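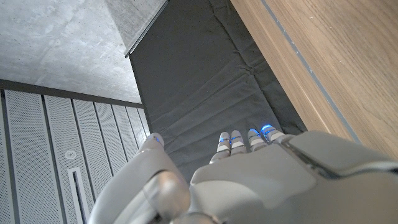
A Dark Gray Mat and a Clear Table

I came to table mats through a scratch. It ran the length of my grandmother's dining table, it was my fault (a box of clock parts, dragged), and the day after I made it I went out and bought a piece of charcoal-gray fabric big enough to hide the damage. I meant to get the table refinished. The cloth has been there for years now, and I have become the kind of person who brings a rolled-up mat to other people's houses.

If you have never worked on one, it's hard to explain how good it is. You put down a small screw and it stays where you put it. You drop a bead and it doesn't skitter off toward the baseboard. Glasses set down without a clack. And the color, which I picked only because it was what the store had, turned out to be the best thing about it. Pale things glow on dark gray. White thread, a silver clasp, a bit of eggshell, a puzzle piece face down – they all jump up at you, even late in the afternoon when the light in my dining room gives up.

So when I heard there was a workshop in Clalton making nothing but work mats, I asked if I could come and spend a day. They said yes before I had finished asking.

The workshop on Lockyer Street

Zallum is on the upper floor of an old seed store on Lockyer Street, over a bicycle repair place, and the stairs are steep enough that the rolls of fabric come up by rope. Nathalie Dijkstra started it after a long stretch of restoring costume jewelry at her kitchen table. She had been through towels, velvet, a yoga mat, the back of a rug and an old army blanket.

"The towel was the worst," she told me. "Everything catches in the loops. I once spent an evening looking for a jump ring that was in the towel the whole time. I could feel it and I couldn't see it."

What she wanted was a surface with enough nap to hold a small part still and not so much that the part sank in. She tried dozens of fabrics, and the sample books are still on a shelf by the window, swollen to twice their proper width with little squares of cloth. I could have sat on the floor with those books all morning. There is a mossy green in the second one that I still think about.

The mat she settled on is called the Jimitz, after the street where she grew up, and it's a plain thing to look at: a soft face, a firm middle layer, a backing with some grip to it. It comes in dark gray. It used to come in cream and rust as well, and both were lovely for a week.

"People sent me photos," Nathalie said. "Coffee, ink, turmeric. One man had a perfect ring of boot polish. They weren't even complaining, they were sort of proud! But I stopped making the cream."

Cutting day

I had picked a good day, because a new roll had just come up the stairs. Wiremu Ruawai does the cutting. He used to cut awnings and boat covers, and he handles cloth the way a baker handles dough, with a lot of patting. Before he cuts anything he lets the fabric lie out flat on the long table overnight. It comes off the roll with a memory, he says, and if you cut it straight away the edges creep.

Then he brushes it, one direction only, with a stiff clothes brush. I was allowed to do a length myself. You can watch the gray change under the brush as the nap lies over, lighter one way and darker the other, and if you turn around and go back you leave a stripe. I left a stripe. Wiremu brushed it out without a word and handed me the brush again, which I took as encouragement.

The cutting is done with a rotary blade against a steel rule. He stands on a wooden crate to get over the middle of the table, leans on the rule with one flat hand, and pulls. It makes a sound like a zipper. A standard Jimitz is 40 inches on the long side and 23 on the short, a size that came from Nathalie measuring the tables of everybody she knew. It leaves room for a mug on most of them.

Corners are rounded, by hand, around the rim of a particular saucer. There are very nice corner templates you can buy, in clear acrylic, and the workshop owns a set. They use the saucer.

What people do on them

Nathalie keeps the letters and printed-out emails in a pair of shoeboxes, and over lunch she let me go through them. I expected jewelry and model kits and there was plenty of both. A woman sorts seeds on hers every January, in front of the radio, and says the lettuce seed finally shows up. A retired piano tuner lays out the action from an upright in order, left to right, and takes his supper in the other room until it goes back in. There were fly-tiers and bookbinders. There was a family with a jigsaw of 4000 pieces who wrote three times with progress reports, the last one a single line in capital letters: SKY IS DONE.

My favorite was from a man who doesn't make anything. He puts the mat out in the evening, empties his pockets and his bag onto it, throws away what needs throwing away, and puts the rest back. It takes him a few minutes. He said it was the only tidying he had ever kept up.

I tried this when I got home and found two library cards, a dried-up pen, a key I can't identify and a surprising quantity of sesame seeds.

Looking after a dark mat

Dark gray hides a lot and it shows lint like nothing else. Everyone I spoke to had a method, and they didn't all agree. Nathalie uses the clothes brush, always the same way along the nap, and swears that sticky rollers leave something behind on the surface. Wiremu uses a sticky roller at home and says his mat is fine. I've gone over to the brush, mostly because I enjoy it.

For spills, blot and leave alone. Rubbing pushes the spill down and roughs up the face in one patch, and then your eye goes to that patch forever. Candle wax can be chilled and flaked off. Glue is harder. If you glue a lot, keep a scrap of board on top of the mat and do your gluing there.

Store it rolled with the soft side out. I had been rolling mine the other way, soft side in, to protect it, and wondering why the ends curled up at me every time I laid it down. Soft side out, the curl goes toward the table and the weight of the mat takes care of it. That one tip was worth the drive to Clalton.

And don't iron it! Steam from a kettle, held well back, will lift a dent left by a clamp or a heavy lamp base. Brush while it's still a little damp.

Making your own

You don't need to buy one. Nathalie was cheerful about this and gave me a bag of offcuts to take home. Any dense, short-napped fabric in a dark shade will do for a start. Take it outside in daylight before you decide, and put something small and pale on it, and something small and dark. If the dark thing vanishes completely, go up a shade. Charcoal is kinder than black in this way – a steel screw and a black button both stay visible on it, though the button makes you look twice.

Back it with rubbery shelf liner, tacked along the edges with fabric glue, and leave it under books overnight. Cut it bigger than you think. My first one covered the scratch and nothing more, and I spent a whole winter with my elbows on bare wood.

From the offcuts I have made a small one for the windowsill, where I mend my glasses, and a narrow one for the top of the dresser. The off-white threads from a shirt cuff are lying on it now. Wiremu told me he has 17 of them around his house, counting the one under the cat's dish, and he has his eye on the hall table next.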